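Noch 16 Minuten bis Einsendeschluss. Marisol kniete im Flur, den Kater unterm Arm, die Krone aus Filz im Mund. Mamholm suchte das Haustier des Monats. Erster Preis: Futter für ein Jahr. Videll hasste Kronen. Videll hasste alles.

Halt still. Bitte. Klick. Daneben. 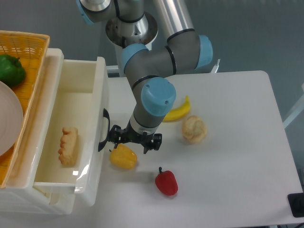
Orlando meinte, den Schnappschuss solle sie einfach schicken, bei 3000 Katzen schaue eh keiner aufs Gesicht.

Sie schickte ihn. Nummer 217, stand in der Bestätigungsmal. Videll frass die Krone.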